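Briswood Home Forum › Kitchen & Table › Flasks and bottles

White flask, cap off – do you leave yours open overnight?

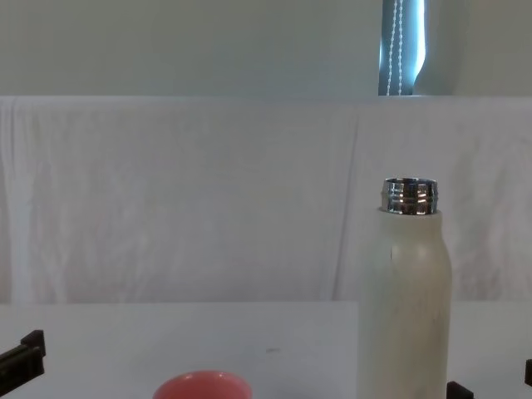
Original post – pepperpotlane
Joined June, 37 posts

Hello all. I've been reading along for ages and have finally got a question of my own. The cream-coloured bottle is my Ilteo, bought when I started taking soup and tea to work instead of queuing for it, and I'm very fond of it, faint scuffs and all. The trouble is the smell. I wash it every evening with hot water and washing-up liquid, give it a good going over with the long brush, and put the cap back on so it doesn't gather dust. By morning there's a sort of stale, cupboardy whiff when I open it up, and my tea tastes of it until lunchtime.

My sister leaves hers open all night and swears by it. My mother says that's how you get spiders. What do you all do? And does anybody clean round the threads on the metal neck with anything special? There are two ridges on mine and I'm sure that's where things hide.

Reply – orchardgate
1,732 posts

Cap off, always, and I'd say your sister has it right. If you wash a bottle and close it straight away you're shutting the damp in with nowhere to go. I stand mine by the window after supper and the cap lives on a saucer next to it – never on top, not even loosely. For the threads I use an old soft toothbrush and a bit of bicarb made into a paste. Go round twice, rinse, and have a sniff. It's a lovely colour, by the way! I had a dark green one for years and always rather wanted a pale one.

Reply – tinribs

I'm going to disagree a little, and I hope nobody minds. Leaving it open is fine, but leaving it upright isn't much better than leaving the cap on, in my experience. The last of the water just sits at the bottom. Mine goes upside down on the rack for an hour or two first and only then gets stood up. I'd also look at the cap before blaming the bottle. My Suwannarat had a rubber ring inside the lid that I didn't know came out, and when I hooked it free with a teaspoon handle I very nearly threw the whole thing away. Seventeen months of coffee in there, I should think.

Reply – orchardgate

Upside down never worked for me, tinribs. The rim sits flat on the rack and no air gets in, so it steams itself. But you're quite right about the ring, I ought to have said that first.

Reply – moss_and_marmalade

Could you prop it at a slant? I lean mine in the corner of the drainer with the neck pointing down, so you're both right and I get to stay friends with everyone. Please don't use bleach, whatever you do. I did once, on an Orent, and I could taste the swimming baths in it for weeks.

Reply – pepperpotlane

Oh, thank you, all of you. I've just been to look and there IS a ring in the cap, and I won't describe the state of it. It's soaking in a cup of warm water and bicarb now. I'd left it in for 15 minutes when I sat down to write this and the water has already gone a nasty colour, so I think it can stay there till bedtime.

I'll try the slant tonight and the open neck after that. How often do you take the ring out, once it's clean? Every wash seems a lot of fiddling.

Reply – tinribs

Sundays, for me, and after anything with milk in it. Mind you dry it properly before it goes back in.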